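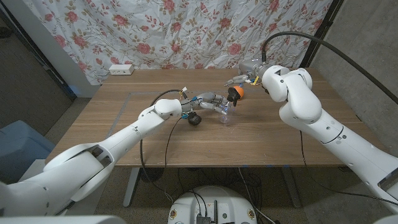
Alarm Permits and False Alarms: Frequently Asked Questions

Home Services Bylaws Permits News Contact

November 17, 2018
By Annick Thibodeau, Alarm Coordinator, Susbridge Police Service

9 shares 2 comments

These answers cover the Town of Susbridge alarm bylaw as it applies to homes, shops, offices, farms and rental units inside town limits. The wording of the bylaw itself is what counts if there is any difference between it and this page. Copies are kept at the front counter on Sithole Road.

Do I need a permit for my alarm?

You need one if your alarm is meant to bring police to the property. That includes a system watched by a monitoring company, a holdup or panic button, and a do-it-yourself system that sends alerts to your phone if you plan to call us when it goes off.

You do not need one for a smoke detector, a carbon monoxide detector, a medical pendant, a car alarm or a doorbell that only chimes. Smoke and fire alarms that are monitored go to the fire department and come under a separate bylaw.

How do I apply?

Fill out the one-page form at the front counter or online through Ketden, the same site used for dog tags and parking tickets. If you already have a Ketden login for one of those, use it. A second account under a different email will slow things down while we match up the records.

The form asks for:

- the address of the property and the name of the person responsible for it
- the type of alarm (burglary, holdup, panic, or a mix)
- the name and phone number of the monitoring company, if there is one
- two keyholders who can come to the property
- anything officers should know before they arrive, such as a dog, a locked gate or a back entrance that is hard to find

What does it cost?

A permit is $88 for a business and free for a home. The business fee is paid once, when the permit is issued. There is no charge to renew as long as the permit has not lapsed.

Registered charities and places of worship are treated as homes for the purpose of the fee. Please bring or upload the registration letter with the form.

When does my permit expire?

All permits run to the end of September, whatever month they were issued in. A renewal notice goes out by mail or email over the summer. You only have to confirm that the details are still right, or correct them.

If you have moved, changed your phone number or lost a keyholder to a new job, don't wait for the notice. Call or send the change through Ketden when it happens. Most of the calls where we can't reach anyone come down to an old number.

Who can be a keyholder?

Any adult who has a key, knows how to turn the system off, and is willing to be phoned at night. A neighbour is fine. So is a relative in Disusden, if the drive is reasonable in winter. Your monitoring company cannot be listed as a keyholder unless it runs its own guard service with keys.

Please ask people before you put their names down. We regularly phone keyholders who had no idea they were on the list.

What counts as a false alarm?

A false alarm is one where officers are sent, attend, and find no sign of a crime, an attempted crime or an emergency. The usual causes are:

- a staff member or cleaner entering the wrong code
- a door or window left open a crack
- balloons, banners or hanging signs moving in front of a motion sensor
- pets
- low batteries
- work being done on the system without the monitoring company being told

An alarm set off by a storm or a power failure that affected the wider area is not counted. One set off by a power failure in your own building is counted, and a working backup battery will usually prevent it.

What if I cancel the call?

If you or the monitoring company cancels before officers reach the property, it does not count. Cancel through the monitoring company if you have one, as they have the file number. If you don't, phone the non-emergency line and give your permit number and address.

We still attend holdup and panic alarms after a cancellation. Officers will want to speak with someone in person. A cancelled holdup alarm is not counted as false if it was cancelled before they arrived.

How many false alarms am I allowed?

The first 2 in a permit year carry no charge. You will get a letter after each one with the time of the call and what the officers found. Every false alarm after that is billed at $200.

The count goes back to zero when the permit year ends. It stays with the permit holder, so a new owner or tenant who takes out a permit starts fresh.

What happens if I have no permit at all?

Officers will still attend if they are available. The bill for an alarm call at a property without a permit is the full $200 from the first false alarm, with no free calls. If you take out a permit within the time given on the notice, the first bill is cancelled. Later ones are not.

Can police stop responding to my address?

Yes. After 9 false alarms in a permit year, response to the burglary alarm at that address can be suspended. You get written notice first, and so does the monitoring company. Response to holdup and panic alarms is not suspended, and neither is response to a call from a person. If somebody sees a break-in and phones 911, we come.

To have response put back, send us an invoice or a letter from a licensed alarm company showing that the system was inspected and what was repaired or replaced. Unpaid false alarm bills have to be cleared too.

I got a bill and I think it's wrong. What do I do?

Write to the alarm coordinator before the due date on the bill. An email is fine. Include the permit number, the date of the call and why you think it should not be counted. Helpful things to attach are photos of pry marks or broken glass, a repair invoice, or a note from the power company about an outage.

If you found damage after officers had left, report it as soon as you see it. The report will be linked to the alarm call and the bill will be looked at again. You don't need to pay while a review is open, and no late charges are added during that time.

The coordinator's decision can be taken to the town clerk for a hearing. The form for that is sent with the decision.

Will the officers go inside?

They check the outside of the building first: doors, windows, and the roof hatch if they can get to it. If everything is locked and there is no sign of entry, they will usually leave a card and clear the call. If a door is open they may go in, with or without a keyholder present.

Keyholders should wait in their vehicle until an officer speaks to them. Please don't go in ahead of us, even if you are fairly sure it's the cat.

Does my outside siren have to shut off by itself?

Yes. New systems must be set so the outside siren stops on its own and does not keep restarting from the same sensor. Your installer can check the setting. Older bell alarms with no timer need to be refitted or have the outside bell disconnected. Noise complaints about a siren go to bylaw enforcement, not to the alarm coordinator.

I rent out my property. Who holds the permit?

Whoever controls the alarm. If the tenant pays for monitoring and sets the code, the tenant applies. If the system belongs to the building and covers shared doors or a lobby, the landlord applies. One building can have both kinds, and each gets its own permit number.

I own a farm on the town line. Which bylaw applies?

Go by the civic address on your tax bill. If it says Susbridge, this one applies, even where your lane comes out on the Disusden side. Disusden has its own rules, and a permit from one is not good in the other.

Who sees the information on my form?

The alarm coordinator, dispatch, and the officers sent to the call. It is not posted or given to alarm companies for sales purposes. We do not recommend installers or brands, and we don't sell alarms door to door. If somebody at your door says they are from the police and wants to look at your system, ask for identification and phone the non-emergency line to check.

How do I cancel my permit?

Send a short note or use the "close permit" button on Ketden. Tell your monitoring company separately. The $88 fee is not refunded, and any unpaid bills stay with the permit holder.

Share Print 2 comments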